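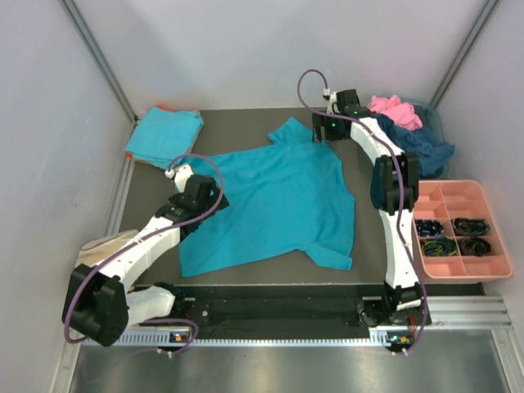 I've been meaning to write about work for months and I keep putting it off, mostly because my mother reads this and she worries. So hi, Mom, I still have a job.

For anyone new, I work in the back half of Plakska, which does sportswear and uniforms for clubs and schools. Shirts come in from the printer, we check them, fold them, bag them, box them. On a normal shift my team does 1,000 pieces, more in the run-up to soccer season. I've been folding for six years and I can do a short-sleeve tee without looking at it, which I used to think was a pretty safe skill to have.

Then in February they told us we were getting Hoani. That's what the company calls the folding station (they voted on names in the office, we weren't asked, I would have gone with something sillier). It's two arms in a gray box with a rail along the front, and it folds shirts. That's the whole job. We had a meeting with donuts and a slide that said "freeing you up for higher value work," and I have never seen donuts get eaten so quietly.

I went home that night and did the math on my savings, I'm not going to lie. Six years is six years, but I rent, and the nearest other place that does what we do is over in Riridthorpe, and my car isn't up to that every day.

So what's it like now? Slower than I was afraid of, and weirder. The arms are good at the part I find boring and bad at stuff I never thought of as a skill. They'll take hold of an edge and bring it over very carefully, and then a sleeve ends up tucked under and the whole thing has to be started over. I'd never noticed that I flick a sleeve out with my pinkie before I fold. I do it every time! Tipene Ashby, who runs our shift, stood behind me with a notebook for an entire morning writing down things like that, and by lunch I could hardly fold at all. It's like somebody asking how you walk down stairs.

Its best shift so far was 200 shirts. I can beat that before my first break, and yes, I did bring that up, loudly. 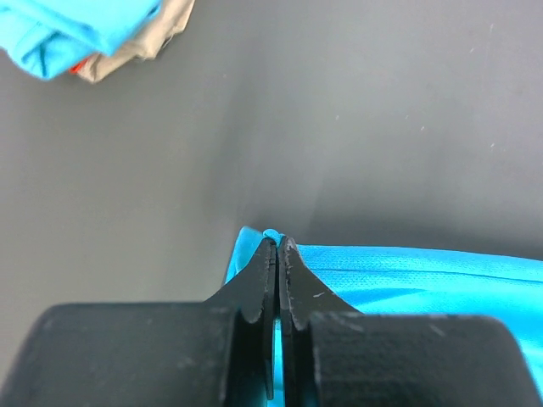 The slippery athletic fabrics are where I've spent most of my time with it. Cotton stays where you put it. The sporty stuff slides around and bunches up at the collar, and how you pick it up matters a lot. Take too little and you lose it halfway, take too much and you've made a crease that the customer is going to see when they open the bag. I've gotten kind of obsessed with this. I catch myself at home pinching the edge of a dish towel between two fingers to see how much I grab.

The job has changed, though, and I don't want to make it all sound cute. I used to stand at a table with three other people and talk all day. We knew everything about each other's kids and knees and landlords. Now 2 of us are on the table, one has moved to checking prints, and I go back and forth between the table and Hoani. When I'm over there I'm by myself, putting shirts in and sorting out the ones that went wrong, and I come home with a different kind of tired. My shoulders are so much better. My head is worse. I miss the gossip more than I would have guessed - last week I found out about a whole engagement four days after everybody else did.

I did get a raise for the new duties. It's not huge. I asked if the others would get one too and was told that was being looked at, and when I asked again in the summer it was still being looked at. What bugs me is that everything Hoani knows about sleeves came out of that notebook, and what's in the notebook came off our hands. Tipene agrees with me, for what it's worth, and he's the one who keeps raising it upstairs.

We've been promised no layoffs through the end of next year. I believe the people who said it, I'm just not sure they're the ones who'll be deciding.

Anyway, a few of you asked about the quilt. It's not done. I ran out of the backing fabric and Alora is out of stock until who knows when, so it's sitting over the back of the couch with pins in it and the cat isn't allowed in that room. Pattern notes next time, I promise.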